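Section 4. The toaster oven: setting up, making toast, putting it to bed

This is the section I get asked about most, so I've rewritten it in August with all the things people kept ringing me up about (usually while standing in front of the oven with a slice in one hand). It covers the little toaster oven in the Tellard kitchen, from getting it on its stand to cleaning out the crumbs. If you want the kettle or the hob, go back to Section 3. If you've only come for the toast bit, skip to 4.3, but do please read the cautions in 4.1 first!

4.1 Before you plug it in

I know, I know, everyone wants to get straight to the toast. Five minutes here saves a lot of swearing later.

1. Check the plug is out of the wall. Even if you think it is, look.

2. Put the stand down first, then the oven on the stand. I've seen people try to do both together, holding the oven up with one arm and shoving the stand under with the other, and it's a horrible way to scratch the table.

3. Give the oven a gentle push at each corner. If it rocks, lift it off and start again. Usually it's a foot that hasn't quite landed where it should.

4. Turn it so the door can drop all the way open. The door is hinged along the bottom and comes down towards you, and it needs more room than you'd think. I leave 34 cm clear in front of mine.

5. Trace the flex back to the socket with your hand. It mustn't go under the oven or over the top of it.

Caution: the glass and the metal round it get properly hot in use and stay that way well after the heat goes off. Open the door by the handle and nothing else.

Caution: don't carry the oven by the door handle. It's made for pulling the door down and that's all it's made for.

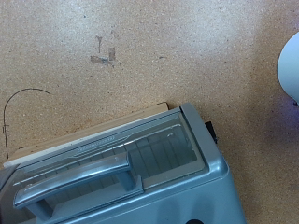 While you're down there, wipe the glass on the outside with a damp cloth and then a dry one. I use the Datier cloths from under the sink - the thick ones, not the blue throwaway ones, which leave bits. Do the handle as well, including the back of it where your fingers go, as that's where the butter ends up. Then have a look through the door at the rack. Clean glass makes all the difference later on when you're trying to judge a colour from the other side of the kitchen.

Don't use anything scratchy on the door. A previous edition of this guide said a bit of wire wool was all right for stubborn marks. I wrote that, I was wrong, and I'm sorry about the old oven.

4.2 The first run, with nothing in it

You only need to do this with a new oven, or one that's been in the cupboard for months. It burns off the dust and whatever else has settled in there.

1. Take everything out of the inside except the rack. Bags of ties, instruction leaflets, the lot. Feel right to the back with your hand (plug still out, please).

2. Close the door, plug in and switch on at the wall.

3. Set it to a middling heat and give it 22 minutes.

4. Open a window. There'll be a bit of a smell and perhaps a wisp of smoke, and that's normal the first time. If it's still smoking the second time, switch off at the wall and write it in the book.

5. Let it cool with the door shut, then wipe the inside.

Note: when you turn a knob, turn it slowly. They aren't stiff, but if you wrench one round past where it wants to stop you'll end up with a knob in your hand. It does push back on.

Note: nothing goes on top while it's running. I like the top as somewhere to put bread down while I'm getting ready, and that's fine with a cold oven, but clear it before you switch on. Boards, bags, tea towels, everything.

4.3 Loading the bread

Right, toast. I'm assuming an ordinary sliced loaf here. We get ours from Gudeta, and they'll slice it for you if you ask before the Thursday rush. If you're cutting your own, try to keep the slices even. A wedge-shaped slice burns at one end and stays bread at the other, and no amount of fiddling with the settings will fix it.

1. Get your slices out and stacked before you open the oven. Tie the bag back up now or you'll forget.

2. Open the door all the way down. Half open is worse than useless, as you'll catch your knuckles on the top edge going in.

3. Slide the slices onto the rack one at a time. Flat, please, and leave a little gap between them so the air can get round.

4. Push each slice in far enough that the door will close without touching it. I do this with the oven cold, so I can take my time over it.

5. Look along the rack from the front. Anything drooping between the bars wants turning round so it lies across them.

6. Close the door gently, until you feel it sit.
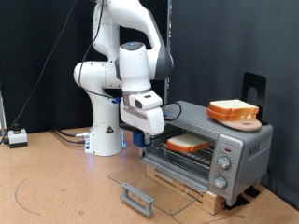

Two slices toast more evenly than a crowded rackful, and I'd always do a second batch before I'd squash them in. People worry about the door being down for ages while they get things straight, and with a cold oven it really doesn't matter. Have it as it is in the picture, with the glass door hanging open and the bread already inside, and use that moment to see that everything is sitting properly. Once it's hot you'll want to be much quicker, in and out, with a glove on. If you drop a slice down the side then, leave it, switch off and fetch it when the oven has cooled. It'll be a biscuit by then but you'll still have your fingertips.

4.4 Toasting

1. Choose your heat. For plain white bread I go fairly hot and fairly short. Seeded or malty loaves catch early, so bring it down a touch.

2. Set the time. Start with four minutes, look, and add more if you need it. You can always add.

3. Stay in the kitchen. Make the tea, find the marmalade, have a row with the radio, whatever you like, but stay where you can see the glass.

4. Turn the slices over halfway if you like both sides the same. I don't bother unless we've got guests.

5. Switch the heat off before you open the door, then bring the door right down and take the toast out with tongs.

Note: the second batch always goes faster than the first, as the oven's already warm. Knock a minute off. I forget this roughly every single time.

Caution: wooden tongs are fine, metal tongs are fine with the oven off, and forks are not fine at all. Please don't go poking about in there with a fork!

Note on buttered bread: butter it afterwards. Butter drips through the rack, and what drips through the rack smokes. The same goes for cheese, unless you've put it on a tray that fits inside with the door properly closed.

4.5 Keeping everything within reach

After a few weeks you'll have your own way of doing this, and mine has changed at least twice since the first edition. These days I like the whole business in one spot: oven up on its stand so I'm not stooping, bread close by, and the knobs on the side where my right hand falls. My sister has hers the other way about and it drives me mad, but she's left-handed, so fair enough.
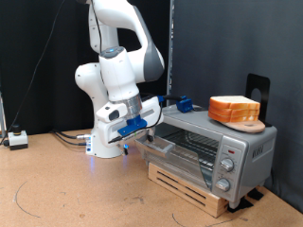
Fig. 4c. Oven on its slatted stand, door open, with three slices of bread stacked on top towards the right-hand end.

If you use a stand like this one, take the oven off it once in a while and brush out the slots. Crumbs get in there and go hard, and they're much easier to shift with a dry pastry brush than with a cloth. Don't soak a wooden stand in the sink. Wipe it, dry it, and let it stand on its edge for an hour before the oven goes back.

4.6 Crumbs and cleaning

1. Switch off, unplug, and wait until you can rest your palm on the glass comfortably. After a long session that's longer than you want it to be.

2. Drop the door and slide the rack out. Hold it level, or you'll tip the crumbs straight into the hinge.

3. Wash the rack in warm soapy water, rinse it and dry it thoroughly.

4. Empty the crumbs from the bottom. The birds are very pleased to have them, unless they're black, in which case bin them.

5. Wipe the inside with a cloth that's been wrung out hard. No sprays anywhere near the elements.

6. Wipe round the knobs with the dry side of the cloth, then put the rack back and check it's straight by sliding it in and out once.

7. Leave the door open for a bit to air, then close it before you go.

If the rack sticks going back in, it's nearly always upside down. Take it out, flip it, try again. If it still sticks, don't force it, and leave me a note on the pad by the fridge with your name on so I can come and find you. Spare racks are listed in the parts table at the back as item 73, and the gloves and tongs are on the same page.

Section 5 is the slow cooker, and there's a lot less of it.

Tellard Kitchen Guide | Words and corrections: Shewit Derese, Room 507 | © Drurnanura Household Guides | Back to top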